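Subject: Re: [equipment] hand grippers for August, how many?
Date: 2022-05-29

> Before we order from Ultix, can somebody say if 11 grippers is
> really needed? The line in the budget is for 20 and I do not
> understand the difference. Also the Brabec offer is cheaper,
> why is it not in the table?

Hello all,

I try to answer both points. The 20 was from the old plan, when Bakberg wanted to start at the same time as Plorkberg. Now Bakberg starts later, so for August we need only five pairs, and one gripper as a spare. This makes 11. 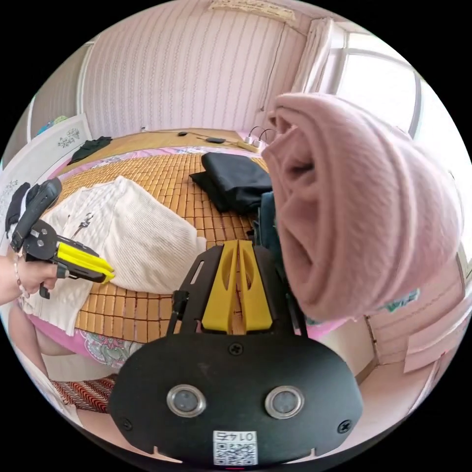

The work in homes is always done with two hands, so please do not count single pieces when you compare the offers. One broken gripper stops the pair. For folding clothes I would also like to have extra fingers in the budget, and I have put 200 euro for them. If this is too much, we can take it from the line for cables.

About Brabec: their price is 403 euro for one piece, but without the mount and without delivery. I have asked them for the full price and I wait for the answer. When I have it I will add it to the table, in the same columns as Ultix.

One question from my side. Who pays for the storage cards, we or Bakberg? It is not written in any of the two budgets.

Best regards,
Plorkberg equipment desk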